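Section 4. Connecting the Stimo Hub and Pairing Your Shelf Sensors

Before you start

Finish Section 3 (Mounting the Sensors) first. You will need:

The Stimo hub and its power adapter
The network cable from the box, or your own
A phone or tablet with the Stitard Home app installed
The 261 setup card (the gray card packed under the hub tray)

Sensors ship with the battery tab in place. Leave the tabs in until step 9.

Note: If you are replacing an older Itisora hub, remove it from the app before you go on. Two hubs on the same account will both try to claim the sensors, and readings will jump between them.

4.1 Placing the hub

1. Choose a spot indoors, near your router and within 40 feet of the farthest sensor. Count the distance through walls and floors.
2. Keep the hub at least 2 feet away from a microwave oven, cordless phone base or baby monitor.
3. Stand the hub upright on its foot. Laying it flat covers the vents on the back.

Caution: Do not place the hub inside a metal cabinet, on top of a refrigerator or directly over a stove. Heat from below can shut the hub down and will shorten the life of the adapter.

4.2 Connecting power and network

4. Plug the network cable into the port marked LAN and the other end into a free port on your router.
5. Plug in the adapter. The light on the front turns amber, then blinks white. This can take a few minutes the first time while the hub loads its software.
6. When the light stays solid white, open the app and tap Add Hub.
7. Type in the code from the setup card. Letters are all capitals. There is no letter O in any code, only zero.
8. Give the hub a name and tap Save.

If the light goes back to amber after step 5, the hub has power but no network. Try another port on the router and check that the cable clicks at both ends. See Section 9 if it still stays amber.

4.3 Pairing the sensors

Pair one sensor at a time, starting with the one closest to the hub.

9. Pull the battery tab straight out. The sensor beeps once.
10. In the app, tap Add Sensor. The new sensor appears with a four-digit number that matches the label on its underside.
11. Tap the number, then pick a location from the list: Pantry, Counter, Cabinet, Laundry or Other.
12. Repeat for each sensor.

Note: The sensor drops out of pairing mode after a short while to save the battery. If it does not appear in the list, press the side button until it beeps again and go back to step 10.

4.4 Adding items to your low-stock list

The shelf sensor weighs what is placed on it. To send you an alert, it needs a full weight and an empty weight for each item. If you no longer have an empty container of the same kind, use the one you have and choose Running Low in step 15.

13. Clear the sensor and tap Zero.
14. Set the item on the middle of the pad, with its cap or lid on. Wait for the number in the app to stop moving.
15. Tap Full, Half or Running Low, whichever is closest.
16. Type a name for the item and tap Done.
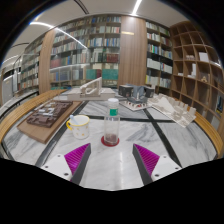

Clear bottle with a little left at the bottom. Choose Running Low for an item at this level.

You can correct either weight later under Items > Edit. The alert level is set to one quarter full and can be moved with the slider on the same page.

The highest weight the pad can read is 3,618 grams. Anything heavier shows as OVER and is not saved. Large bags of flour, rice or pet food should go on the Kruger floor plate, sold separately, which pairs in the same way.

Caution: Do not leave items on the pad during a battery change. The sensor sets itself to zero when it powers up, and every reading after that will be wrong until you clear the pad and tap Zero again.

4.5 Checking the setup

17. On the Home page, tap Test All. Each sensor beeps in turn and its row turns green.
18. Lift one item off its pad. The app should show Removed for that item within a minute.
19. Put the item back. The earlier weight should return.

A row that stays gray means the sensor is paired but too far from the hub. Move the hub closer and run the test again. You do not need to pair the sensor a second time.

Go on to Section 5 to share the list with other people in your household.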